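What the hum tells you: transformer noise in small substations

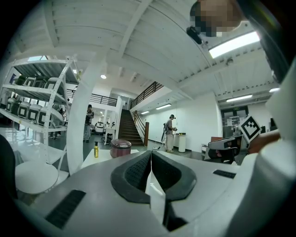 A distribution transformer hums at twice the supply frequency. On a 50 hertz network that gives a base tone of 100 hertz, with a series of harmonics above it. The source is magnetostriction: the steel laminations in the core lengthen and shorten very slightly as the magnetic field rises and falls, twice in each cycle. The movement passes through the oil to the tank wall, and the tank wall moves the air.

Load has less to do with it than most residents assume. Core noise depends on the applied voltage, which varies little between night and day. Winding noise does rise with current, but in small units it is usually the weaker part. Complaints arrive at night mainly because traffic drops away and the tone is no longer masked.

The Wandel estate is a typical case. Its substation was built beside a boundary wall when the nearest houses were well back from the road. A later row of homes brought the closest bedroom to within 20 metres. The network contractor, Barros, logged sound levels on the plot for several weeks in December and found that the unit met its factory noise limit. The trouble was at the receiving end. Two parallel brick walls formed a channel, and the tone was reinforced at some points along it and almost absent at others. A resident could lose the sound by moving a chair.

Standing waves of this kind are easy to predict. At 100 hertz the wavelength in air is a little over three metres, so loud and quiet spots repeat at half that distance. A meter reading taken at one point in a garden therefore says little. Barros now takes readings along a line and reports the highest and the average.

Remedies fall into two groups. The first deals with vibration before it reaches the building. Rubber mounts under the tank are cheap, but they must be chosen for the weight of the unit. A mount that is too stiff passes the vibration straight through, and one that is too soft can let the tank rock when it is switched in. Rigid conduit and busbar should be replaced with flexible sections, or the mounts are bypassed.

The second group deals with airborne sound. Ordinary fencing does almost nothing at this frequency. A dense enclosure works better, provided the ventilation openings are lined and turned away from the houses. At Wandel the contractor fitted new mounts and a lined louvre, and left the boundary wall alone.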